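Notas para la charla «Lo que guardamos sin mirar»
Archivo municipal de Iruleck, 13/04/2023
Duración prevista: 60 minutos, contando los que se pierden con el micrófono

Antes de empezar
Comprobar que el agua es para mí. Saludar a Rosario Mazza, que me ha invitado, y no hacer la broma de los legajos, que ya la hice en septiembre y no se rió ni ella.

Apertura
Preguntar a la sala quién tiene en casa un ordenador que no enciende desde hace años. Esperar. Levantarán la mano casi todos, y los que no la levanten mienten o se han mudado hace poco.
Segunda pregunta: quién sabe qué hay dentro. Pausa más larga. Beber agua.
Idea que quiero dejar caer pronto: una familia del siglo pasado heredaba una caja de zapatos con fotos. Se abría, se discutía quién era el señor del bigote y se volvía a cerrar. Nosotros heredamos un disco duro, una contraseña que era el nombre de un perro y la duda de cuál de los perros.
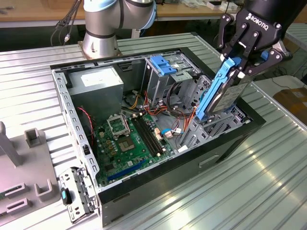 ¿Qué conviene guardar primero cuando se hereda un ordenador viejo?
Los documentos que no existen en ningún otro sitio: cartas, cuentas domésticas, fotos familiares sin copia en papel. La música y los programas pueden esperar, o no volver nunca, según el gusto del difunto.

El caso de Adelmo Donati
Contarlo despacio, que es lo mejor de la charla. Adelmo llevó la contabilidad de la ferretería Grasso toda su vida laboral y, ya jubilado, se puso a escribir la historia del pueblo. Dejó 2.000 archivos. Todos en la misma carpeta. La carpeta se llamaba «Nueva carpeta».
Leer en voz alta algunos nombres: «definitivo», «definitivo bueno», «definitivo bueno este sí», «borrar». Aclarar que el capítulo bueno estaba en «borrar». (Aquí suelen reírse. Si no se ríen, seguir igual.)
Tardamos 12 semanas en ordenar aquello. Salió un libro pequeño y decente, con un capítulo entero sobre la riada y otro, bastante menos decente, sobre el antiguo alcalde. La familia pidió revisar este último – lo estamos revisando, lentamente y con mucho respeto por los vivos.

Lo que aprendimos con Adelmo
No prometer método. Decir que nosotros tampoco lo teníamos.
Mencionar la libreta que apareció en un cajón de la cocina, con fechas y títulos escritos a lápiz. Valió más que cualquier programa de búsqueda. Apunte para los presentes: escriban en papel qué hay en el ordenador y dejen el papel donde alguien lo encuentre, que no es dentro del ordenador.
Si alguien pregunta por la nube: decir que es el desván de otra persona, y que ese desván se paga todos los meses.

Cinco consejos para casa (ir rápido, la gente toma nota y se agobia)

1. Poner fecha a las cosas. El año al principio del nombre, siempre igual. «Vacaciones» no es una fecha, y «vacaciones 2» tampoco.

2. Hacer dos copias y dejar una en otra casa. La casa de un hermano sirve, siempre que se hablen. Recordar aquí lo de Tonero, la imprenta, que guardaba el original y la copia en el mismo armario, debajo de la misma gotera.

3. Decidir quién manda. Alguien de la familia tiene que poder decir «esto se queda» sin convocar a los primos. En casa de los Donati fue la sobrina, por el procedimiento de ser la única que contestaba al teléfono.
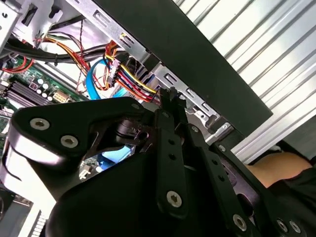

4. Tirar algo. Sé que en un archivo esto suena a herejía, y veré la cara de Rosario desde el atril. Pero diecisiete fotos del mismo plato de arroz no son memoria familiar, son insistencia.

5. Mirarlo de vez en cuando. Una tarde al año, con café. Quien no lo abre nunca no lo guarda, lo almacena.

Turno de preguntas
Preguntarán cuánto dura un disco. No dar cifra. Decir que menos que el papel bueno y más que la paciencia de quien lo hereda.
Preguntarán por los disquetes. Siempre hay un señor con disquetes, y suele traerlos puestos en el bolsillo de la camisa. Remitirlo al taller Culik y desearle suerte de corazón.
Si preguntan por el capítulo del alcalde, mirar el reloj.

Al terminar
Agradecer a la familia Donati el permiso para contar lo de «borrar». Recoger el cable del proyector, que es mío.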